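Clerdale open day, 09/01/2018
Kamala Kurup

Quick notes before I forget. Drove over from Cakville, got there late, parking a mess. Signed in, got a sticker, straight upstairs to the Mustska rooms. Most people were stuck in the line for coffee – so had a good long look at the little room with the yellow wallpaper.

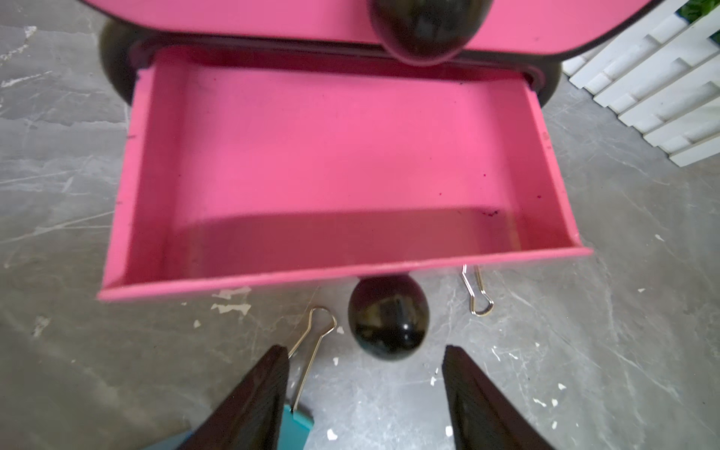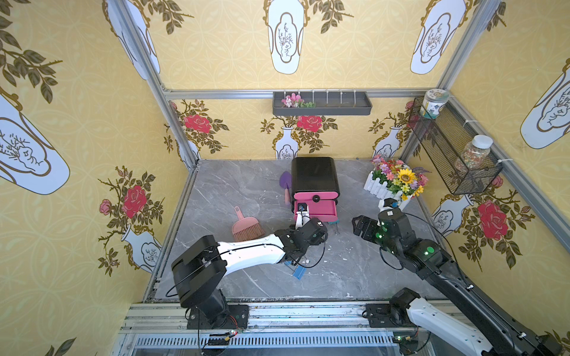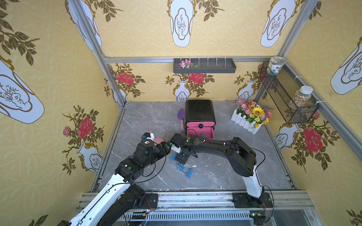 Pink drawer with its shiny black knob (first), then the wallpaper, vases and roses all over (second and third).

Loved that paper. Gray marble-look floor under it, shouldn't work, does. The drawer has had some use, scuffed along the top rim and a few stains inside. Would of sanded it myself. Wire basket on the wall held on with cable ties – stealing that for the hall closet.

Talk after lunch by Bermúdez, 17 minutes, mostly slides. Sandwiches gone by 2. Next one is in October, go earlyer.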